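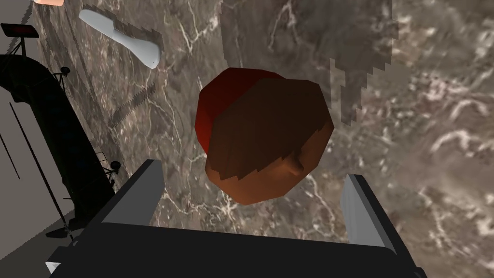 手首カメラの映像で、つかむ直前の位置合わせをする（Kekska シミュレーター編）

前回の記事では、俯瞰カメラで対象物を見つけて、腕をその真上あたりまで持っていくところまでをやりました。長い記事だったのに最後まで付き合ってくださった方が思いのほか多くて、とても嬉しかったです。今回はその続きで、腕が対象物の近くまで来たあと、手首に付けたカメラの映像を見ながら最後のずれを詰めていく部分を作ります。いわゆるビジュアルサーボの、ごく素朴な版ですね。

題材はキッチンカウンターに置いた果物です。箱や缶に比べると丸いものは少しずれただけで指から逃げてしまうので、位置合わせの良し悪しがそのまま結果に出て、練習にはちょうどいいと思います。

用意するもの

・前回の記事で作った Kekska のプロジェクト（キッチンのシーンと平行グリッパー付きの腕が入っているもの）
・物体の領域抽出に使う Sollano
・軌道計画の Hrnčiar（前回の設定のままで大丈夫です）
・お茶かコーヒー。再起動を待つ時間がそこそこあります

なお、Hrnčiar の設定ファイルの名前は、環境によっては「č」で文字化けします。私も最初の日にこれでだいぶ悩みました。困ったら hrnciar.conf に名前を変えて、起動オプションで渡してあげてください。

手順1　手首カメラを有効にする

シーン設定を開いて、センサーの欄に手首カメラを足します。取り付け先のリンクは gripper_base、向きは指先の方向です。

sensor: wrist_cam
parent: gripper_base
rate: 20
shadow: on

rate は毎秒の枚数で、20にしておけばこの記事の範囲では困りません。もっと上げたくなるお気持ちはよくわかるのですが、まずはこのまま最後まで通してみてください。速くするのは動いてからでも遅くありません。

起動したらビューアーで映像を確かめます。画面の下のほうにグリッパーの本体、その先に開いた二本の指が見え、指のあいだから対象物がのぞいていれば合格です。指がまったく映っていないときは、取り付け位置が前に出すぎています。片方の指だけが大きく映るときは、カメラの横方向のオフセットを見直しましょう。左右の指の見え方が完全に対称でなくても、このあとの手順で吸収できますので、神経質にならなくて結構です。

手順2　グリッパー自身を隠す

次に、自分の指を対象物と間違えないようにマスクを作ります。地味な作業ですが、ここを飛ばすと後で必ず戻ってくることになります（私は戻ってきました）。

Kekska には関節角からグリッパーの輪郭を描き出す機能があるので、それを使います。

mask.source: robot_model
mask.links: gripper_base, finger_l, finger_r
mask.margin: 5

margin は輪郭を外側にふくらませる画素数です。ゼロにすると指の縁の明るい線がマスクからはみ出して、細長い「物体」として検出されてしまいます。反対に大きくしすぎると、対象物が指やグリッパー本体に近づいたときに、果物の縁まで一緒に削られます。近づくほど大事になってくる縁なので、ここはけちけちいきましょう。

指の開き具合が変わるとマスクも変わりますから、固定の画像を一枚作って使い回すのはおすすめしません。毎回モデルから描かせてください。

手順3　対象物の領域を取り出す

いよいよ Sollano の出番です。手首カメラの映像とマスクを渡すと、候補の領域が点数つきで返ってきます。

sollano.input: wrist_cam
sollano.mask: gripper_mask
sollano.prompt: point

プロンプトは点で与えます。俯瞰カメラで求めた対象物の位置を手首カメラの画像に投影して、その点を含む領域を選ぶ、という流れです。文章で「果物」と指定するやり方もありますが、シミュレーターの果物はポリゴンが粗く、面がかくかくしていることが多いので、名前で呼んでもなかなか振り向いてくれません。点で指したほうがずっと素直です。

つまずきやすいところを二つ書いておきます。

ひとつめは、色が途中で切り替わる果物です。一部が赤くて残りが茶色い、といったテクスチャだと、Sollano は赤いところだけを一つの物体として返してくることがあります。そうなると重心が片側に寄り、グリッパーもいそいそとそちらへ寄っていきます。merge_adjacent を on にして、隣り合う領域をまとめてから重心を計算してください。へたや軸が横に突き出ている場合は、まとめたあとの輪郭から細い出っ張りを落としておくと、さらに落ち着きます。

ふたつめは影です。影の解像度を低くしていると、縁が階段やのこぎりの歯のような形になります。人間の目には「ああ、影だな」で済むのですが、輪郭を手がかりにする処理にとってはたいへん魅力的な模様らしく、大理石の天板のように白い筋が入った面の上では特にひどくなります。影の縁が果物に重なって、領域が背景まで流れ出してしまうこともありました。

では shadow を off にすればいいかというと、Brilolis の工房で一緒に作業している Abrehet Feyisa さんに止められました。影を消した画面だけで調整すると、実機のカメラに替えたときに最初からやり直しになるから、とのことです。おっしゃるとおりで、今は影を付けたまま、深度画像と組み合わせています。天板の平面を求めて、そこから盛り上がっている画素だけを残すのです。影にも大理石の筋にも高さはありませんので、これでほとんどが片付きます。

手順4　ずれを計算する

合わせたいのは、対象物の領域の中心と、二本の指先の中点です。画像の中心ではないことに気をつけてくださいね。カメラは指の真ん中についているとは限りませんし、手順1でオフセットをいじった方はなおさらです。

指先の中点は、ロボットのモデルから計算して画像に投影します。そのときの奥行きには、対象物の表面までの距離を使ってください。指先の奥行きをそのまま使うと、まだ高い位置にいるあいだ、ずれを間違って見積もることになります。グリッパーをまっすぐ降ろしていくつもりなのに、途中で妙に弓なりの軌跡を描くようでしたら、まずここを疑ってみましょう。

手順5　少しずつ動かす

求めたずれを腕の動きに変えます。一度に全部を直そうとせず、ずれの半分だけ動いて、もう一度見て、また半分、という具合に進めます。

servo.gain: 0.5
servo.max_step_mm: 5
servo.tolerance_mm: 2
servo.max_iter: 10

許容差は2ミリにしました。これより厳しくすると、領域の輪郭のちらつきを追いかけて、いつまでもふるふると震えることになります。繰り返しは10回で打ち切り、それでも収まらなければ腕を少し持ち上げて、手順3からやり直すようにしてあります。

横のずれが許容差に入るまでは、高さを変えないでください。斜めに降りながら合わせるほうが格好よくて速いのですが、果物の肩を指で押してしまう失敗が増えます。横、それから高さ。慣れるまではこの順番を守りましょう。

Hrnčiar には一歩ごとに目標姿勢を送ります。計画をはじめからやり直させる必要はなく、local_only を付けておけば近くの経路だけを見てくれます。ただし、カウンターの上のほかの物との衝突判定は切らないでください。画面の端にちらっと見えているだけの小物でも、指の外側はけっこう近くを通ります。手首カメラに映っていない部分は俯瞰カメラの地図に任せるのがよいと思います。

手順6　記録を見ながら調整する

一通り動いたら、ずれの推移をグラフにしてみてください。Kekska のログ画面で servo.error を選べば、そのまま表示されます。

なだらかに下がっていくなら、そのままで結構です。行ったり来たりしながら下がるときは、gain を少し下げます。途中で急に跳ねているときは、たいてい領域の取り違えが起きていますので、その時刻の手首カメラの画像とマスクを並べて見てみましょう。数字だけを眺めていると一日が終わってしまいますが、画像を開くと原因はあっさり見つかったりします。

跳ねる原因でもう一つ多いのが、画像と関節角の時刻のずれです。マスクが指に対して一拍遅れてついてくるように見えたら、まずこれです。Poul Kragh さんが同期用の小さなスクリプトを書いてくれたので、プロジェクトの tools フォルダーに入れておきました。sync_check を実行すると、どちらがどれだけ遅れているかが出てきます。遅れの値を wrist_cam の latency に書き写せば、マスクがぴたりと重なるはずです。

うまくいかないときは

・候補の領域が一つも返ってこない：投影した点がマスクの中に入っていませんか。対象物がグリッパー本体のすぐそばに見えているときに起こりがちです。点を指先の側へ少しずらしてください。
・領域が天板いっぱいに広がる：深度の絞り込みが効いていません。平面の推定に果物の画素が混ざっていないか確かめましょう。
・いつも同じ方向にずれて止まる：カメラの取り付け姿勢の値が古いままかもしれません。手順1で変えた値を保存したあと、再起動したかどうかも見てください。
・動きがとても遅い：ビューアーの影の表示とセンサーの影の計算は別の設定です。ビューアー側だけを切れば、手首カメラの映像はそのままで軽くなります。

次回は、指を閉じるタイミングと、つかめたかどうかの判定に進みます。それまでにぜひ、果物の置き場所や向きをいろいろ変えて試してみてください。軸が指と同じ方向を向いているときと、横を向いているときとでは、ずれのグラフの形もずいぶん違ってきます。面白い形のグラフが出たら、コメント欄で見せていただけるとうれしいです！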